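Towels, again, and why I have opinions now

I spent most of June thinking about towels. If you've been reading here for a while you know this is how it goes with me — last year it was drawer liners, and before that I did three posts in a row on the correct way to store a fitted sheet (there is one! I stand by it!). But towels have taken over, and I am so happy about it.

It started with the linen closet. Ours is a tall skinny thing at the top of the stairs, and for years the system was that you opened the door, pushed a towel in, and closed the door fast. When I finally pulled everything out onto the bed I found beach towels from two apartments ago, a bath mat I had already replaced, and a pile of those plush fleecy ones that I love to death and that will not stay folded for anything.

Flat cotton towels are easy. You fold them in half the long way, then in thirds, and they sit there like good little bricks. The fluffy ones are a different animal. They spring. You press down one corner and another corner comes up behind your hand, and by the time you've got the edges lined up the middle has puffed itself into a hill. I have a cream one from Godinho, a gift from my sister, and I must have folded it 80 times this month trying things out. It is the softest thing I own and I still couldn't get it to fit a shelf.

So, what I've learned.

Start from the mess. I used to grab a towel out of the basket and try to fold it in the air, chin holding one end, the way my mother does. She's great at it. I'm terrible at it. Now I drop the thing on the table in whatever heap it comes out in and look for a corner. Only one! Pull that corner out toward you, hold it down, then run your other hand along the edge till you hit the next one. The heap opens up by itself once you have two.

Use a big, smooth surface. The bed is too soft, everything sinks and shifts. The kitchen counter is too narrow. I've been using an old white-topped craft table and it's perfect, since the fabric slides where you want it and you can see every edge against the white.

Mark your surface if you can bear to. I put light pencil lines on mine at the width of the closet shelf and folded right up to them. You don't need anything fancy. Jozef Michiels wrote to me after the fitted sheet posts about doing this for shirts and I laughed at it then, and now look at me.

Flatten with your forearm instead of your palm. It pushes the air out in one long sweep. With a really lofty towel I do it after every single fold, and the stack comes out so much lower.

And stop trying for thirds with the plush ones. Halves, halves again, then roll. I know, I know, I was against rolling for years. But a rolled fleece towel stays rolled (mostly), and I can get 6 of them on the shelf that used to hold a sad leaning tower. I bought a Fetura shelf divider too, the plain kind, and it keeps the rolls from wandering off.

The part I like best is still the very beginning, with the towel in its heap and all those folds going every which way and one bit sticking up like a little mountain. I find it sort of lovely. 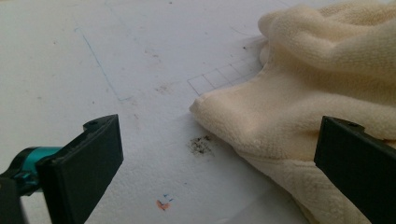
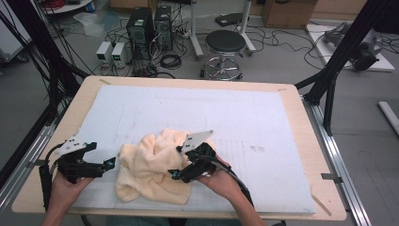 Sanne Meijer: I've been a roller since college and I'm glad you finally came over! One thing though, I get a much better roll if I start from the folded edge and leave the open end for last. Otherwise mine fans out at the bottom and it looks like a tulip. Also do you shake yours first? A couple of hard snaps when they come out of the dryer and the corners are so much easier to find. My cream ones are the worst for hiding them, the hem is the same color as everything else.

Sanne, yes to the snap, I should have put that in. And I tried it from the folded edge just now with the Godinho one and it's so much tidier! I'm going to go redo the whole shelf tonight.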